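Bench notebook, arm cell 2
October, started 8.40
Iona N.

Trying to get the bench rules down to something people will read. Calum's draft is 4 pages and has a section on footwear. Mine has to fit on the inside of the logbook cover.

Run 2098 stopped by me, mid-move, left arm. Elbow swings out past the edge of the table when the wrist comes in low and I was standing closer than I like. No contact. Logged it as a near miss anyway. Maricica says if you had to think about whether it was a near miss then it was one. Fine, that goes in as a rule.

Rules as they stand:

Hands off the table while either arm is live. Includes "just straightening" the object. Stop, wait, straighten, step back, say clear out loud.

The keep-out line goes by where the elbows get to. The table edge is no use as a line, both arms go over it. Derek measured 35 cm on the left at worst, want the same done on the right before we tape anything.

Baskets: decide where they go before the run and leave them there. If one has to move, new run number.

Clamps checked by hand at the start of every session, both base plates and the rear pair. Push the handle, dont just look at it. Found the left one had a quarter turn in it this morning. Korkard sheet says check weekly, not enough for us I think.

Cables on the floor: still arguing. Calum wants covers, Gillespie wants everything overhead. Either is better than what we have. Nothing across the walking side is the minimum, writing that in now.
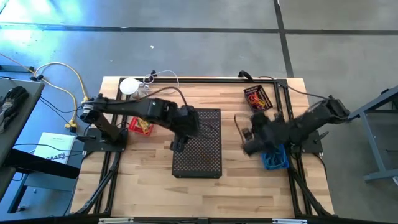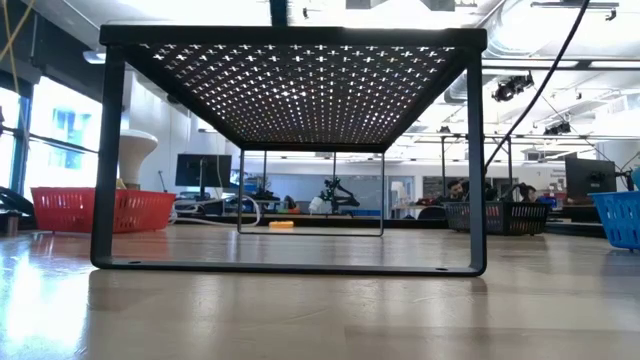

First: both arms over the table, baskets out. Second: the black riser, low view through to the benches.

Perforated metal. Needs its own line. Stokora grasp notes treat a perforated top like a solid one and I don't agree, a fingertip can catch in a hole and then the arm drags the whole thing sideways. Proposed: grip on the rim or the legs, never on the holes, and slow speed for any first touch on a new object. Maricica ok with that. Derek wants a force limit number as well, told him he can have one when somebody has tested it.

Also metal on this table slides more than you'd expect. Wood finish is very smooth. Do we allow a mat? Laing people use one but then results don't compare with the earlier runs. Parked.

11.15. Talked through with Gillespie. He read the whole list and objected to one thing, the wording of "live". Is an arm live when it's holding position? Yes. Is it live when the software is closed but power is on? I say yes, he says depends on the brakes. Going with mine untill we get an answer from Stanska support. So: live = power on. Simple enough to remember.

Second person rule. Anyone can call stop, no rank, and no asking why until after. People at desks nearby count as being in the room and need to be told when a session starts. We've been bad at this, me included.

Gloves: off when near moving joints, on for handling raw metal edges. Sounds contradictory on paper. Calum to reword, he likes that sort of thing.

After lunch did 3 restarts with the new wording, Derek reading it out and me doing it. Takes almost no extra time except the clamps. "Step back" was unclear, back to where? Changed to "step back behind the line", so now we do need the line.

To do
tape, once right side measured
ask Stanska re brakes / power state
Calum: gloves wording, and cut the footwear
stop button label has worn off, print new one
copy of final list to Maricica before it goes in the cover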